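## 4. Primera tarea doméstica: recoger objetos pequeños

Este capítulo corresponde a la guía interna de puesta en marcha de la mano Fitari en el piso de pruebas de Stamuvholm. El folleto comercial de Juhl promete «ayuda en casa desde el primer día». Conviene leerlo después de haber hecho los pasos siguientes, nunca antes.

### 4.1 Preparación

1. Despeje la mesa. Deje un solo objeto, cilíndrico y con tapa. Los paños, las bolsas y el papel suelto quedan para el capítulo 7, donde los resultados son peores.
2. Recoja los cables del suelo en la zona de paso. El sistema no los esquiva de forma fiable, y las personas tampoco.
3. Encienda la mano y espere a que termine la calibración, que tarda 163 segundos. Si la interrumpe, tendrá que empezar otra vez.
4. Seleccione el perfil «Agarre ligero». El perfil «Automático» decide por su cuenta y no siempre se entiende qué ha decidido.

> **Precaución:** no use recipientes de vidrio ni envases con líquido. Mantenga las manos fuera del alcance de los dedos mientras el perfil esté activo.

### 4.2 Agarre y traslado

5. Coloque el objeto a 4 cm del borde de la mesa, con la tapa hacia arriba.
6. Inicie la orden «Coger». Los dedos deben cerrarse sobre los lados del recipiente. Si presionan la tapa, pare y recoloque el objeto.
7. Compruebe el agarre durante 2 segundos antes de ordenar ningún movimiento.
8. Ordene «Trasladar» y después «Soltar». Anote en la hoja si hubo que intervenir, aunque fuera solo para enderezar el bote. Una intervención pequeña sigue siendo una intervención.

> **Nota:** un agarre correcto demuestra que la mano sabe coger ese objeto, en esa mesa y con esa luz. No demuestra que sepa recoger una cocina. En octubre dimos la tarea por resuelta, cambiamos el bote por otro algo más ancho y hubo que volver al paso 3.

### 4.3 Criterio de aceptación

La tarea se considera superada cuando se completan 2 series seguidas sin ayuda. Es un listón bajo y lo sabemos. Hirnska propone medir también el tiempo total, incluida la preparación de la mesa, y de momento esa cuenta sale a favor de hacerlo a mano. No traslade los resultados a otras tareas (fregar, doblar, vaciar el lavavajillas) sin repetir el capítulo entero.

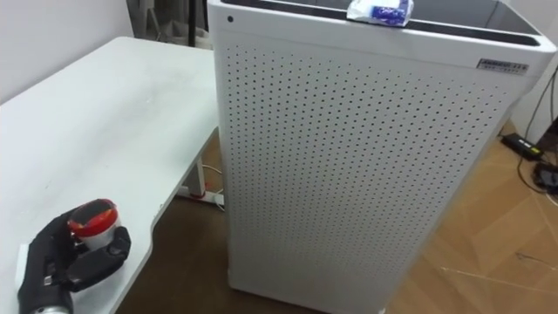 Comentario recibido en la revisión: estoy de acuerdo con anotar cada intervención, pero el criterio de tiempo me parece injusto. En mi casa no me importa que una máquina tarde el triple en ordenar la mesa si yo estoy haciendo otra cosa. Lo que me importa es no tener que quedarme vigilándola, y eso la hoja actual no lo mide. Pediría una columna para los minutos de supervisión.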